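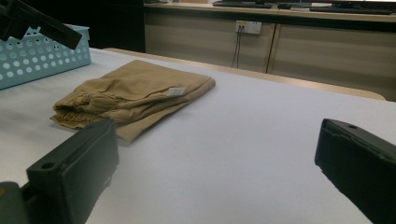 **1/** I have been folding pants for thirty-some years and found out this morning I've been doing it wrong. The source of this news is my brother-in-law, who owns nine pairs of pants and irons none of them.

**2/** His complaint is about elastic waistbands. I fold them in half, then half again, and put them on the shelf, where they slowly come back up like bread.

**3/** He says you fold the legs together, bring the hems up to just short of the waist, and then fold again so the elastic ends up on the outside edge. The bunchy part gets to be bunchy over there by itself. The rest lies flat.

**4/** I tried it on the khakis. It lies flat. I am furious.

**5/** Some background on the khakis. They're from the Ezeani outlet out past Grusthorpe, marked down to the kind of price where you don't ask what's wrong with them. What's wrong with them is the color, which matches every couch I've ever sat on. I once lost sight of my own lap at a dentist's office.

**6/** They also have a little white tag that I have never cut off and never read. The printing is gray and about the size of a rumor. I wash them warm and we all take our chances.

**7/** Somebody's going to ask about the basket. Light blue plastic, round holes in rows down the side, lives on the white table with everything else. I have owned three wicker ones and each of them ate a sweater. The plastic one has never touched my sweaters.

**8/** It does leave dots on things if you pack it too full and go away for the weekend. I wore a dotted shirt to a meeting in February and got two compliments.

**9/** Shinji Tsuji replied to ask why I don't just roll everything. Shinji, I rolled everything for one whole winter. My closet looked like a bakery and I could not find a single pair of dark socks until April.

**10/** Rolling is for suitcases. Also for sleeping bags, and for people who enjoy unrolling.

**11/** OK, real advice, as a few of you asked. Fold on a table. I did it on the bed for years and the bed gives, so you press down and the crease wanders off. A hard table lets you lean on the thing with your forearm and mean it.

**12/** Smooth from the waist down to the hem. If you start at the hem you push all the slack up into the elastic and then you've got a tan accordion.

**13/** Soft creases are fine. They're casual pants. If I wanted a sharp line down the front I'd have bought different pants and had a different life.

**14/** I did look into a folding board. Lorutia makes one in hinged plastic, and the listing has 1678 reviews, a surprising number of which are from people whose cat sits on it. I closed the tab. I don't have a cat and it felt like showing up to the party without one.

**15/** Skirna sells shelf dividers in packs of 50. Fifty! I have one shelf. I'd be dividing it between individual socks.

**16/** Update: he has now seen the pile and says my corners are "getting there." He is eating my crackers as he says this.

**17/** Update to the update: he's moved on to the towels. Apparently thirds. I'm going to go stand in the yard.

**18/** Left to do: two more pairs, the fitted sheet (no), and whatever is at the bottom of the dryer that keeps clicking.

**19/** It was a quarter.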